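Chapter 4
Cloth in the Household: Buying, Keeping, Mending

For most of history, cloth was among the most expensive things a family owned. A bed cover could be named in a will. A coat passed from father to son, then it was cut down for a smaller child, and at the end the pieces went into a quilt or to the rag dealer. The student of today, who can buy a shirt for the price of a lunch, has some difficulty to imagine this.

In this chapter we look at how households treated their cloth before and after the mills. We begin in Stulutthorpe, a market town where the account book of one family, the Szabo family, has survived almost complete. The book has 171 pages, and nearly every page mentions cloth in some form: linen bought, sheets turned, sacks washed and sewn into aprons. We will return to this book several times, so the reader is advised to remember the name.

Three terms are needed from the start. "Plain goods" are fabrics without any pattern. "Figured goods" have a pattern made in the weaving itself. "Printed goods" receive the pattern afterwards, on the finished surface. The difference between the last two was well known to every buyer, who turned over the corner of the cloth and looked at the back side. A print is often paler there, while a woven figure usually shows its colors in reverse.

The second part of the chapter deals with the mill at Favwood. In its first August it employed 200 workers, and its printed cottons were soon sold in all the villages along the river. Rafferty Oyelaran, whose study of the mill we follow closely, found 874 different designs in the pattern books. Many of them were made for only one season. He argues that this quick change of designs taught people to see cloth as something which can become old before it is worn out. Not all historians agree with him, and their objections are given in section 4.3.

Before reading further, look at the fabrics in your own home and try to sort them into the three groups. 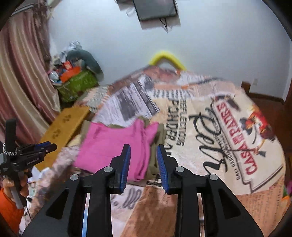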